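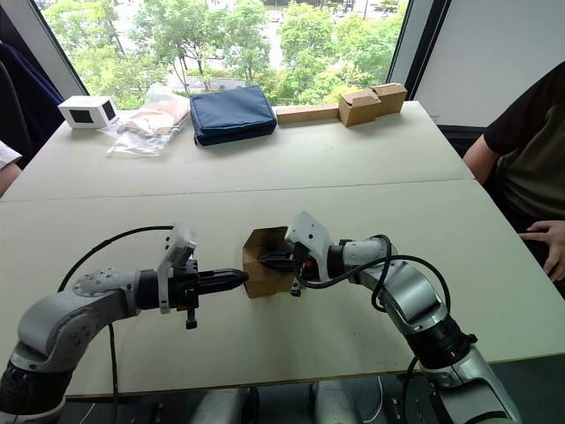

Bello Afolabi

Notes for the club night talk. 12 min, keep it moving!!

Open: hi, thanks Jeanine for the slot. Who's folded a moving box this month? Hands up. OK. Now do it with two fingers per hand and no feeling in any of them.

What we're doing - student project, two arms, one cardboard box. Team name Butulik (Rodel picked it, don't explain). Halldóra on control, Suleiman on the data, me on whatever's broken.

Why boxes. Cheap, floppy, every one's a bit different. Flaps spring back. Also both arms have to agree, one pushes too hard and teh other loses it.

Started in February. First plan was scripted moves. Say how that went: 31 tries, gave up, pizza. Then switched to demos, one person driving both arms. We have 200 now, threw out 42 for bad grips. Suleiman wanted to keep them. Still arguing, ask the room what they'd do.

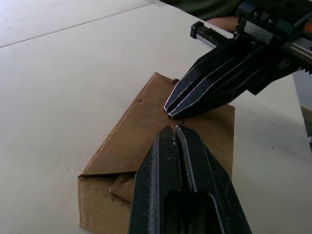
Fingertips are the hard part. Two grippers on a box this small, they want the same bit of cardboard. Halldóra's fix = a keep-out zone between the tips, shrinks as you slow down. Draw it on the board, two circles, quick.

Wear. Black coating has come off the finger edges, bare silver there. Mention grip tape, haven't tried it yet.

Pause, water.

Next: smaller boxes, then tape (scary). Bako entry form due end of term, need one more person who can solder. Say this TWICE.

Questions. If someone asks about cost send them to Rodel, he has the spredsheet. Leave the sign up sheet by the door.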